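Flestora Soap Reuse Project – progress report for the Nwachukwu Fund
Prepared by Piret Hunt, Aug 3, 2023

Hi Gaurav,

You asked for something longer than my usual three-line email, so get a cup of coffee. The sorting room is finally running the way we described it in the application, and I'm pretty happy with where we are.

Since the last report in May we've taken in 2,621 used bars from guesthouses, gyms and the two school locker rooms that signed on in spring. Of those, 1,133 have been cleaned up, ground and pressed into new bars. The rest are on the racks waiting their turn (more on the racks below, because they have become a bit of a headache).

The biggest change is how we sort. We used to go by color, which sounded sensible and was a mess, because half of what comes in is some kind of off-white. Remzi suggested we go by brand and wear instead. If the name is still readable, the bar goes in the named bins and gets pressed with its own kind, so the scent comes out the same all the way through. If the name is gone, it goes into general. It's slower at the table but we throw out a lot less at the end!

Wear is the harder call. We look at the face of each bar and score it, and anything rough or flaky gets scraped before it goes to the grinder. Remzi and I argued over these for most of a week (politely), and we settled on this: if the lettering is whole and the rough part stays in one area, it's a light scrape and into the named bin.

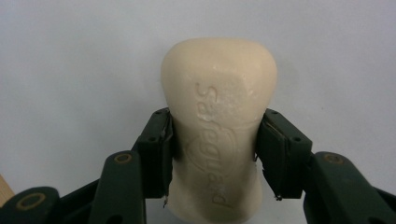
Used Safeguard bar, name still readable, chalky scuffing near the "S". Score: light scrape.

Scraping by hand is where our time goes now. Ertuğrul has been trying out different edges, and the plain plastic dough scraper beats everything we paid real money for. I'd like to move what's left in the tools line over to scrapers and gloves if that's okay with you – it's a small amount, but I know you like to be asked.

About those racks. The Filtevitz units hold 100 bars each and we bought what we thought was plenty, but bars need longer to dry in humid weather than I had planned for. July was sticky and we fell behind. Sinan has moved two fans in from the hallway, and I'll know by the next report if they've made a dent.

Still to do: labels for the finished bars, the delivery schedule for the shelters, and a proper price for a second grinder. I'll send the receipts separately. Could you let me know about the tools money before we reorder?

Thanks as always,
Piret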